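Nolteo Support Portal
Ticket 250-185: Two-arm bench cell, handover stalls and changed duties for bench staff
Product: Varkell two-arm cell, wrist camera option
Site: Zudska, returns and checking room
Priority: 4 (work continues by hand)
Opened: 2025-02-27
Status: Open, waiting on customer

Problem as reported

The cell is used to pick up small cased units from the bench, turn them and pass them from the left arm to the right. Checking and packing are still done by staff. The cell stops during the pass with "grip width out of range" and will not go on until someone clears the message at the panel. Before the cell came in, each checker did the whole job at one desk. Now one checker per shift is also named as cell attendant, and the stops pull that person away from the checking desk. Site asks for the fault to be fixed and for advice on who should be clearing it.

Settings at time of report

Handover speed: 250 mm/s
Grip width limit: 185 mm
Retry count: 4
Stop behaviour: hold part, wait for attendant
Log length: 2,000 entries, oldest overwritten

Support, first reply

The grip width limit of 185 is the value shipped with the cell. It is wider than the fingers can open, so in practice the check is comparing against nothing useful and the message can be raised by a bad reading at either end. Please set the limit to match the fingers fitted and repeat the pass at half speed. Please also send wrist views of the bench.

Customer

Limit changed. Speed halved. Stops are fewer but still occur. Wrist views attached. 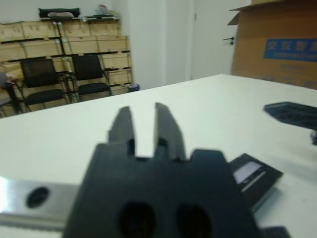
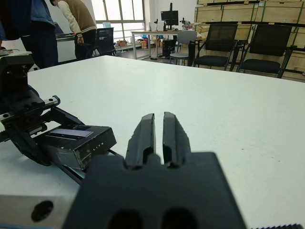

Bench and room behind it, from the wrist.

Support, second reply

Thank you. Two points to test, in this order.

1. Run the pass with no cable attached to the unit. A trailing cable can load the part sideways as the second gripper closes. If the stops go away, add a cable clearance move before the handover point.
2. Teach the pick position again with one unit only on the bench, then add other items back one at a time. The Pfister finder can take the edge of a neighbouring dark part as the edge of the unit.

Do not raise the retry count above 4. It hides the fault and marks the cases.

Customer

Test 1 done. No stops with cables off. With cables on, the stop came back. Test 2 not done yet, the bench was needed for other work.

On staffing: the attendants were told the cell would need no watching. They now keep one ear on it all shift and have lost the habit of finishing a unit in one go. Two have asked for the duty to be taken off them. Others prefer it to repeated lifting and would like to learn the teach screen. At present only the shift lead has the password.

Support, third reply

Cable clearance move sent as a program file. Load it under Handover, Before Close. It adds a short lift and a pause.

Change stop behaviour from "hold part, wait for attendant" to "set down, carry on". The cell will then put the unit in the reject position and take the next one. The attendant can clear rejects at a time that suits the checking work. The reject position must be taught before this option is switched on, otherwise the arm returns to home with the part still held.

The teach screen has a separate operator level. It allows position changes but no changes to speed or force. We suggest giving it to those who want it and writing the duty into the shift sheet, with checking time reduced to match. Changes made at that level are logged by user.

Customer

Program loaded. Reject position taught. Operator level is with the site manager for approval. Log export will follow after test 2.

Next review: April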